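Malting and Mashing at Evholm: Frequently Asked Questions
Updated Sun 18 December

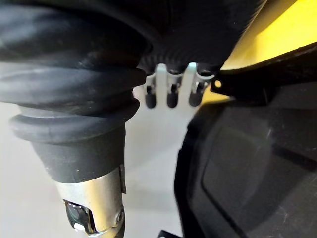 Black rubber bellows with a metal cylinder below, close up.

Which grain do you use for the base malt?
Two-row spring barley. The variety changes with the harvest and is printed on the sack label next to the lot number. Mosquera is a blend of barley and wheat malt and is sold only as a blend.

What is the difference between Prusta and Flokska?
Prusta is a pale malt with full enzyme strength. It can make up the whole of the grist. Flokska is kilned hotter, has a deeper colour and keeps very little of its enzyme. It will not convert itself, so it has to be mashed together with Prusta or another pale malt.

Why does malt need enzymes at all?
Yeast cannot ferment starch. During malting the grain is made to sprout, and the enzymes formed at that stage later break the starch into sugars in the mash tun. Kilning stops growth and dries the grain. The hotter the kiln, the more enzyme is lost.

What temperature do you kiln at?
Prusta is finished at 80 °C. It is dried slowly at a lower temperature first, as wet grain heated too quickly loses enzyme and can turn glassy in the middle. We do not publish the kilning curve for Flokska.

How coarse should I crush?
The husk should be split and left in large pieces, with the inside broken into grits. Too much flour gives a slow run-off or a stuck mash. If you mill at home, crush a handful, look at it, then set the gap. Mosquera contains wheat, which has no husk and is harder — mill it separately if you can, or close the gap slightly and run the rollers more slowly.

Can I buy the malt ready crushed?
Yes, for all three malts. Choose "crushed" on the order form. Crushed malt can't be returned.

What mash temperature do you recommend?
Anywhere between 60 and 70 °C will convert. The lower part of the range gives a thinner, drier beer and takes longer. The upper part leaves more unfermentable sugar and a fuller body. Measure in the middle of the mash after stirring, as readings near the wall of the tun tend to be low.

How do I know conversion is complete?
Put a spoonful of clear liquid on a white plate and add a drop of iodine. Blue or black means starch is still present. No change of colour means you can run off. Keep husk out of the sample, as it stains dark whatever the state of the mash. Throw the sample away afterwards.

My mash has stuck. What now?
Close the tap. Stir the bed down to the false bottom, leave it to settle, then open the tap slightly and return the first cloudy runnings to the top. If it sticks again, add a little hot water from below — this lifts the bed. Oat hulls help in grists with a lot of Mosquera, but they need to go in at the start.

Do I need to treat my water?
That depends on your supply. Hard water with a very pale grist often gives a mash pH that is too high, which slows conversion and draws harshness from the husk. Flokska lowers the pH somewhat on its own. Ask your water company for an analysis before adding salts or acid.

How long does malt keep?
Whole malt keeps for a year in a dry, cool place in a closed sack. Crushed malt should be used within 2 weeks of opening. Chew a few grains if in doubt. They should be crisp and taste sweet. Soft grains have taken up moisture.

Is any of the malt gluten free?
No. All of our malts are made from barley or wheat, and they share the same conveyors and bagging line.

Do you deliver in December?
Orders are sent out as normal until the kiln is shut down for cleaning. Anything placed after that goes out when the line restarts, in the order received. Collection from the Evholm yard is by arrangement only during the shutdown.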